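Work and Automation, Unit 3: Sidewalk delivery and the courier depot

Handout prepared by Parveen Mohmand

1. Background

Dekport ran foot and bicycle couriers out of a single depot until it adopted sidewalk delivery units supplied by Kistico. The units carry parcels over the last stretch of a route. Before any unit went out, the depot staff spent February working through simulated routes, and the records from that period are the source for this unit.

The simulator renders a city district at street level. Couriers who had walked similar streets for years were asked to say where a route would cause trouble. Their answers were logged beside the planner's own output, so the two could be compared line by line.

2. Surface and obstacle review

The first task was ground review. A courier reads paving without thinking about it. The planner needs each joint, crack and loose item assigned to a class: ignore, slow, or go around. Staff did the labelling for the first 53 route segments by hand.
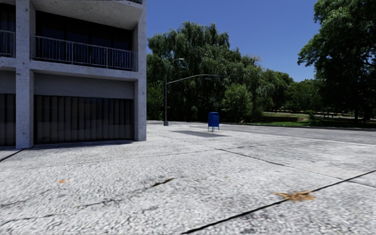 Figure 1. Simulated pavement with joints, a hairline crack and dry leaves.

Leaves took up more labelling time than any other class. Kacper Kwiatkowski, a former bicycle courier, argued that a leaf should never trigger a slowdown on its own, but that a leaf lying on a joint should be checked, as it can hide a raised edge. The rule was adopted. It is a fair example of trade knowledge being moved into software, and it raises the question of whether the person who supplied it should be paid at a different rate. At Dekport he was not.

3. Crossings

Crossings are where the division of labour is clearest. The unit does not decide to cross by itself in the first phase. It stops short of the kerb, reports the signal state, and waits for a remote operator to confirm. One operator covers 3 units. 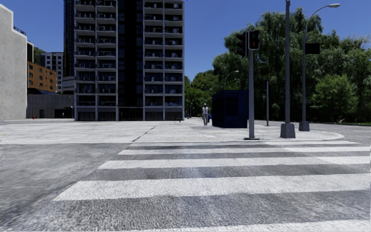
Waiting time at the kerb depends on the operator's queue as well as on the signal. When two units reach crossings together, one of them waits through a full signal cycle. Operators described this as the main source of pressure in the new job. A courier on foot had one crossing to think about at a time and could set the pace. An operator's pace is set by the arrivals.

Han-gyeol Jin's shift notes record that confirmations became quicker over the month and that operators looked at the signal head first and at people on the far side second. The order was later reversed in the operating procedure.

4. Changes to jobs

Dekport had 20 couriers at the start. The posts afterwards fell into these groups:

Remote operator: seated work, fixed shifts, headset and two screens.
Field attendant: recovers stopped units, clears wheels, swaps batteries.
Courier: retained for stairs, heavy items and signed deliveries.

Pay for operators was set at the courier rate with no allowance for weather, and several people lost income as a result. Field attendants kept the allowance. Aleksi Saarela, who represented the staff, asked for rotation between the first two groups so that the loss would be shared. Rotation was agreed on a trial basis.

5. Corners and building edges 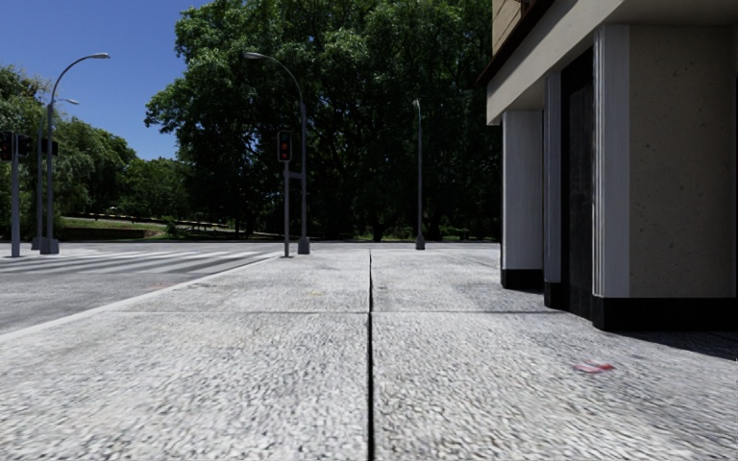 Figure 2. Corner approach in the simulator, with a red signal at the crosswalk and building on the right.

A unit approaching a corner has to keep clear of doorways while holding a line toward the crossing. Couriers tended to walk close to the wall in wind or rain. The planner was set to keep to the open side. Attendants asked that stopping points be placed away from doorways too, because they have to kneel beside a stopped unit to work on it.

6. For the seminar

Read the Pelkonen case before class and compare its staffing table with section 4. Consider which tasks were removed, which were moved to another person, and which did not exist before. Bring one page of notes on who should own the route labels produced in section 2.

Onni Mustonen will lead the second hour. The Furnmont reading is optional.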